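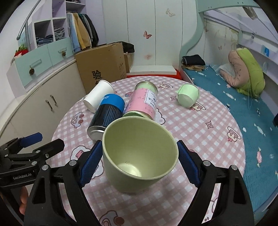 Brostcombe Round Tablecloth, Pink and White Check

A checked cloth for small round tables, printed with cartoon characters between the squares. It is cut wide enough to hang over the edge of a bedroom or breakfast table and has a plain stitched hem.

Details
Shape: round
Colors: pink and white check with cartoon prints
Fabric: cotton and polyester blend
Hem: single fold, machine stitched
Item name: Petrenko Check

The prints are spread over the whole cloth and face different ways, so some will be upside down from any seat. They are not placed the same on every cloth. If you order two, expect the faces and labels to land in different spots.
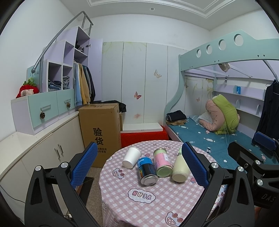

The fabric is light and lies flat after the fold lines are ironed out. It has no backing or coating. Drinks will soak through, so use a pad underneath if the table top marks easily. Cans, paper cups and bottles can go straight on the cloth, but wipe the bottoms first if they have been in the fridge.

Care
Machine wash cold with similar colors. Do not bleach. Tumble dry low or hang. Iron on the back at medium heat. Expect shrinkage of up to 5 percent in the first wash.

Orders and returns
Sold singly or in cartons of 50 for shops and cafes. Unwashed cloths can be sent back within 14 days of delivery. Include the order slip and fold the cloth to fit its original bag. Carton orders are handled by Josée Sawatzky in the Tornow office, who can also send a fabric swatch. The cups, cans and other tableware are not included.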